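Rallumdale Tidy-Up Set

README, last edited 18th July

What this is

A collection of short recordings of everyday clearing-up: putting trash in bins, changing liners, wiping tables and sorting what gets left on them. The set has 1,687 clips. Of these, 658 involve a bin of some kind, and those are the ones this file says most about, as they took the most work to label.

The recordings were made at the Bronow site and in two borrowed kitchens nearby. Liv Solberg planned the tasks. Kjell Westerberg and Cadi Powell did most of the labeling. Gøran Lindholm keeps the files in order and is the person to write to if a download is broken.

Folders

bins - throwing away, emptying, relining
tables - clearing and wiping
floor - picking up dropped items
misc - anything that fit nowhere else, 63 clips

Each folder has a labels file with one row per clip. The columns are clip name, room, task, main item, container, liner and notes. Empty cells mean the labeler could not tell. Please don't read them as "no."

Bins and liners

Round bins and square bins are labeled separately. The liner column takes one of four values: clear, white, dark or none. A liner counts as clear if you can make out the contents through it, even when it is cloudy or badly creased. Clear liners folded over the rim are still labeled clear, and the fold goes in the notes.

We did not measure the bins. An early version of the labels had a size column, but two people would give the same bin different sizes, so it was dropped.
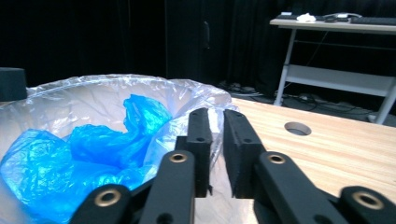 Plastic bags gave us the most trouble. A bag can be trash, or it can be the thing that holds the trash, and the labels need to say which. The rule we settled on is this: a bag that lines the container goes under liner, and a bag lying inside a liner goes under main item, with its color. If a bag is tied shut with things in it, it is "full bag." If it is crumpled and the labeler can't see whether anything is in it, it is "bag, crumpled" and nothing more.

Color words are kept simple. Blue is blue, bright or pale. Folke Torvik wanted a longer list of shades and there is a branch with his version in it, but only the tables folder was ever finished.

Known problems

- Shine on plastic hides folds and edges. Outlines drawn around clear liners are loose and should not be used for anything exact.
- In the bins folder, 946 rows were checked by a second person (some clips have more than one row). The rest were labeled once.
- Objects next to a bin are often only partly in view. They are labeled "other" unless the type is plain.
- The Viklund kitchen clips use "garbage" where the others use "trash." Both words mean the same thing here. A search for one will miss the other.

Changes

The November version fixed the room names and removed duplicate rows. The current version adds the fold notes for liners and splits "bag" into the types given above. Old clip names still work.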